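Table Setup at the Olier Street Room
Gallery - January 23, 2020

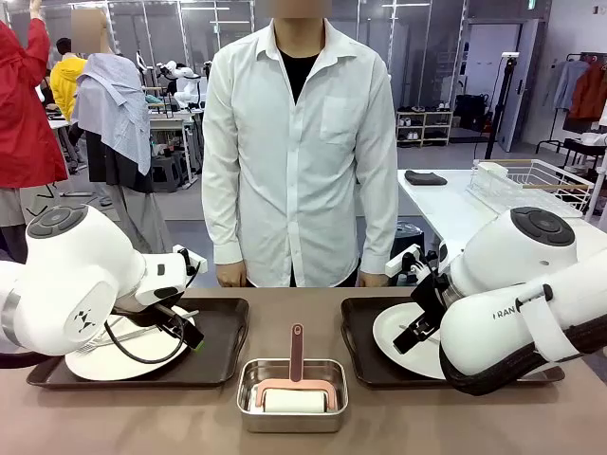 Roller in the steel tray, with a serving tray and white plate on each side.

The Olier Street room is used for table work most of the year: meal service practice in the mornings, small craft and repair sessions after lunch. This page collects the setup from the start of the winter session, along with notes on the pieces for anyone who has to lay the table again. Layout by Higinio Aguirre.

The middle of the table
The stainless steel tray goes in the center. It has rounded corners and a shiny rim, and it wipes clean with a damp cloth. The roller rests inside it with the handle pointing up over the far rim. Please leave it that way and don't lay it flat on the tabletop.

The roller
White roller, salmon-pink bracket, dark mauve handle. The handle has a small hole near the tip, so it can go on a hook in the cabinet at the end of the day. Spare rollers are in the Sandoval box on the second shelf. We bought 10 in July and there are still a few left.

The serving trays
Two dark brown trays with curved side handles. In this layout each one has a handle facing the steel tray. The raised rim keeps the plate from sliding off when a tray is carried, but it also collects crumbs, so run a brush along the inside before stacking. The trays came from the Prondbridge room when it closed and are listed in the inventory under 2238.

Plates and flatware
White plates, one to a tray. The fork lies on the left plate. Flatware goes back in the Terkarier drawer after washing - forks in front, everything else behind. Chipped plates go in the bin by the sink and get written on the sheet.

The table
The tabletop is brown and marks easily. Use a cloth under anything with a rough base. Plain water and a little dish soap are enough for most spots.

Times
Allow 30 minutes to set up and the same to clear. Sessions run 60 minutes. The room is locked between sessions, and the key is kept at the front desk.

More pictures from the winter session will be added to this page as they come in. Corrections to the inventory go to Higinio.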